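4. Premier essai dans le simulateur

Avant d'alimenter les vrais bras. Toujours. Le Kodo monté à l'atelier tape fort si un axe est inversé.

1. Lancer Tano, charger la scène « cuisine ».
2. Importer le fichier du robot (torse + deux bras). Si les pinces n'apparaissent pas, recharger, c'est le cache.
3. Régler la caméra de tête. Inclinaison à zéro – sinon tout l'horizon part en diagonale et les repères du plan de travail ne servent plus à rien.
4. Amener la pince droite devant le bord du comptoir en marbre, sans toucher. La gauche reste en l'air, doigts vers le haut.

Vue penchée comme ci-dessous : reprendre l'étape 3, ne pas corriger avec les bras. 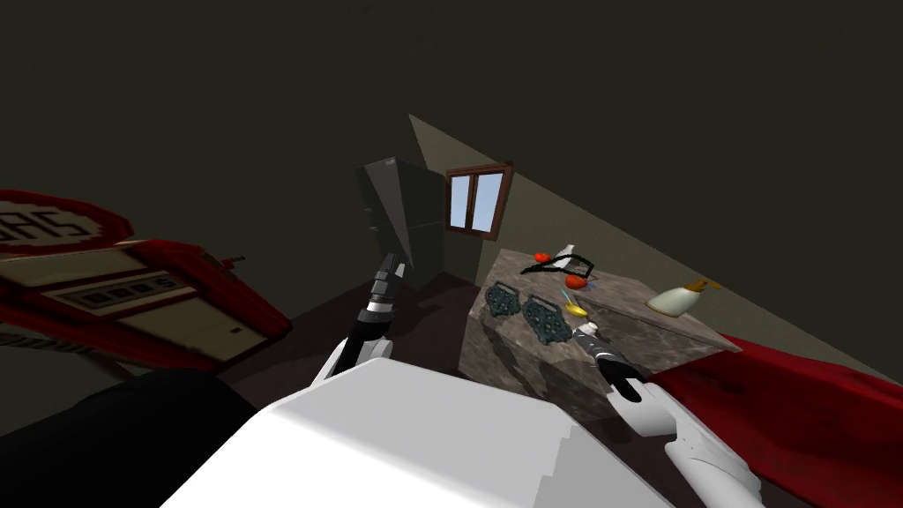
5. Viser d'abord la cuillère jaune à manche bleu clair, à côté de la grille de droite. Vitesse 16, pas plus. Les fruits rouges (sans doute des tomates) après, ils sont plus loin sur le comptoir.
6. Noter la valeur de l'axe 2 à l'arrêt. Au dela de 149, revoir la butée (section 3).
7. Enregistrer le profil sous un nouveau nom, le profil d'usine s'écrase sans prevenir.

ATTENTION – ne jamais envoyer un profil au contrôleur Sirnton avec l'alim branchée. Couper, transférer, attendre la LED fixe, rebrancher.

Note : avec les anciens servos Blomqvist, mettre le délai à 700 ms. Les nouveaux, laisser par défaut.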